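Losent Phone Help Table
Progress report to the Gravov Fund
Submitted 6/21/25
Prepared by Anca Jitaru, Sarnover Neighbourhood Centre
To: Sorcha Hanrahan, Gravov Fund

1. What this period covers

This is our second report on the Losent phone help table. The first one was sent in February and described mostly the preparation: finding a table, agreeing the hours with the building, and writing the short guide for helpers. In the present report I describe how the table is working now, what we changed in its arrangement, and what remains of the money.

I remind shortly what the grant is for. Many people in our neighbourhood receive letters from the bank, the clinic and the tenancy office which can be answered only by phone application. Some of them own a phone but do not know its settings. Others have a phone which is always flat because there is no free socket where they live, or because they share one charger with the whole family. The table gives a place to sit, to charge, and to learn on a real phone with another person beside.

Since the beginning we have had 283 visits to the table. We write down a visit when the person sits and asks something, so a person who only charges a phone and leaves is not in this number. The same person may be counted more than once.

2. The table and the electricity

In February I wrote that the first table was too small and that it was moving when somebody leaned on it. It was replaced by a wooden one with a strong brown grain, which stands with its back to the white wall. I must say it is a much nicer piece of furniture than we expected for the price. We did not put a cloth on it. A cloth was slipping under the cables, and visitors were afraid to put down a cup.
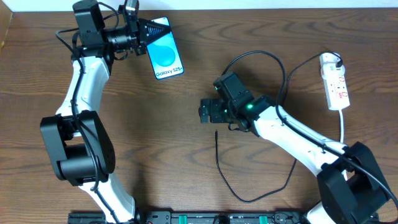
The price of the table was taken from the furniture line, and the delivery was paid by the centre. There was a small discussion whether the surface should be varnished again, and we decided to wait. For the moment we wipe it with a slightly damp cloth at closing time, after all the plugs are out.

The question of electricity took more of our time than the furniture. The room is old and the wall sockets are not where one would like them. Babar Qureshi checked the circuit and asked us to use one power strip with a separate switch for each outlet, and never to connect a second strip to the first. We follow this. The helper switches off each outlet when its charger is not needed, and at closing all of them. The rule is easy to teach with red switches, which everybody can see from the chair.

We spent 570 dollars on electrical items and chargers together. This is within the budget line which you approved, and the receipts are in the folder which I sent separately.

3. The practice phones

We asked in the first application for practice phones, so that visitors can learn without fear of breaking their own. I was not sure at that time if it was the right choice. Now I am convinced. A visitor who has been shown on our phone how to make the letters bigger will usually take out his own phone after some minutes and do it there without help.

The guide for helpers says that a practice phone is prepared before it goes to a visitor: the battery should be full, the brightness high, and no private account may stay open. We also ask to keep the wallpaper simple. A family photograph on the screen is very nice, but the icons become difficult to read on it, especially for people with weak eyes.

Kartini Mandagi rewrote the page on charging, because the old version used too many technical words. It is one page now, and it begins with where to look for the battery number in the corner of the screen. For us this is an evident thing. Several visitors had owned a phone for years and did not know that the small pill shape on top means the battery, or they could see it but could not read the figure in it. 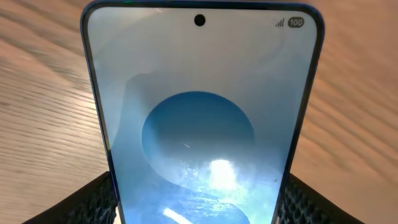 Pongsak Rattanakul wrote to me afterwards that the battery page should also say what to do when the phone is connected and the number does not go up. In his opinion visitors blame the phone too quickly, and he would like the helper to try first another cable, then another outlet, and only then to open any settings. He also asked if the letters on the page could be larger. Both remarks are accepted, and the corrected page will be printed with the next batch.

There is one more matter with the screens. The ceiling light makes a white reflection on the glass, and a person sitting straight before the phone may see the lamp better than the text. It is worse when the glass has dust or finger marks. We bought small cleaning cloths, and we teach to tilt the phone a little. A blind or a softer lamp would be better, but it was not in the budget and I do not ask for it in this period.

4. Cables

I give the cables their own section, although it may seem a small subject, because they are the most frequent complaint of the helpers. A cable which is left loose on the table finds its way under an elbow, into a handbag, or around the leg of the chair. In April one cable went home with a visitor by mistake. She brought it back the next morning, and was more embarrassed than necessary.

We tried short cables first. They stay tidy, but the visitor must then bend over the strip to look at the screen, and this is not comfortable for an older person. We returned to the longer black ones. The present arrangement is that the power strip lies at the right side, the cable comes across the table in a loose curve, and the plug end stays near the middle, where a visitor can take it without asking. It does not look very orderly. The helpers prefer it, however, and I did not insist.

Five of the cables are of the new small type, and the others are kept in a drawer for older phones. Each has a paper label near the plug. The labels are coming off and we will look for something better.

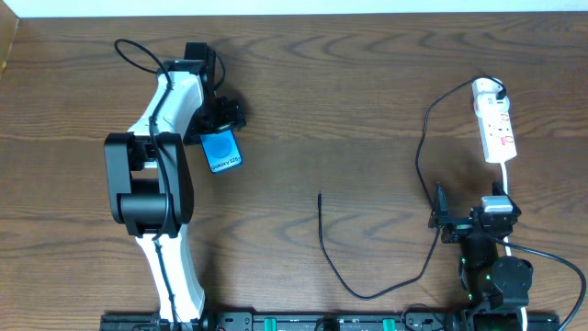
5. Difficulties

The opening hours are still too short. The Tokgöz building closes its side entrance earlier than we were told at the signing, and visitors who come after work find the door locked. I have asked for a change and I wait for the answer. Until then we put a notice with a telephone number at the main entrance.

We also had too few helpers in the spring holidays, and the table was closed for almost 5 days. I regret that I announced this late.

Some requests are outside of our possibility, for example repair of a broken screen or recovery of a forgotten bank password. The helpers now have a list of places where the person can be sent. They are asked not to type a password for anybody, also when the visitor insists.

6. Plan for the next period

We will print the corrected battery page in larger letters, replace the labels on the cables, and hold two more evenings for new helpers. I would like to translate the guide into at least one other language, if Kartini has time for it.

The grant agreement ends in 2026. I would be grateful if we could speak before the end of this year about whether a prolongation is possible, as the centre must confirm the room well in advance. The expense table and the attendance sheets are attached, and I am glad to answer any question by e-mail.

Anca Jitaru
Sarnover Neighbourhood Centre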